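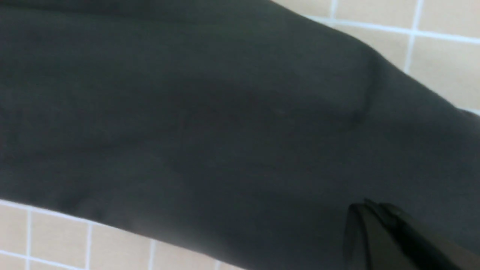 Dark gray knit on the tiled surface. Fold line toward the upper right.

October, a little after 4 in the afternoon

Picking up where I left off on the folding notes for the Butley linen room. I promised Golnar I would write down what we have been doing with the dark knits while it is still fresh, and I have a full mug of tea and a quiet hour, so she is going to get the long version.

The dark knits are still the ones that give us trouble. With the pale cottons you can see every wrinkle from across the room and you just go after it, but a charcoal jersey swallows its own shadows. You look down and think it is flat, and then you run your palm over it and find a whole little range of hills. The lighter streaks along the tops of the ridges help if you get your head low and look across the cloth toward the window. Marthinus laughed at me for crouching, and then ten minutes later I caught him doing it too!

What I tried today, in order:

Started with the cloth dropped any old way, since that is how it will come to us out of the basket. No shaking out first. Found the nearest edge by feel and worked the doubled part open with two fingers. A doubled-over bit in this kind of fabric can look so much like a seam that I have pulled at real seams more than once, thinking I was opening a fold. If it gives when you slide a fingertip under it, it's a fold. If it has a hard little ridge on the underside, leave it alone, it's sewn.

Then smoothed from the middle outward with the flat of the hand. I used to go from one end to the other, the way my aunt did her tablecloths, but a knit stretches ahead of your hand and you end up with a wave at the far end that has nowhere to go. From the middle is slower and comes out better. Let it rest for a count of 30 before folding. Houshang thinks the rest does nothing at all and he may well be right, I haven't done a fair comparison yet. (To do: fair comparison.)

Folded in thirds, then in half, to fit the 24 inch shelf. It fits with a bit of room on either side. The Vahidi sheet says to fold in quarters, but quarters in this weight of knit make a fat, slippery bundle that slides off the stack as soon as you turn your back.

About the counter. I like the tile for this, more than I thought I would. It is cool under the hands and the cloth slides on it nicely, and the grout lines are a free ruler, if you bother to line an edge up with one of them. Negin's objection is the grout itself: a fuzzy knit picks up anything that is sitting in those grooves, and on a dark cloth every crumb and speck shows. So wipe down first, and dry it properly. I went over it with the old Hellar brush this morning and then a dry towel, and got a surprising amount of dust out of the lines.

Lint: used the Clelel roller on two pieces after folding and wished I had done it before. Obvious when you write it down.

Sepehr asked how many of these we are looking at altogether. The list from the linen room says over 300 pieces, all colors, and I don't have the split between dark and light. Golnar, could you ask them? If most of it is dark we ought to move the lamp to the side of the counter, low down, so we get those highlights without anybody's knees suffering.

Still to sort out: sleeves. Long narrow parts want to roll up on themselves, and so far I have been unrolling them by hand and holding the end down with my elbow, not a method I'd care to teach. Marthinus suggested a bag of rice as a weight. Will bring one tomorrow, and a clean pillowcase to put it in.

Tea's gone cold. More in the morning.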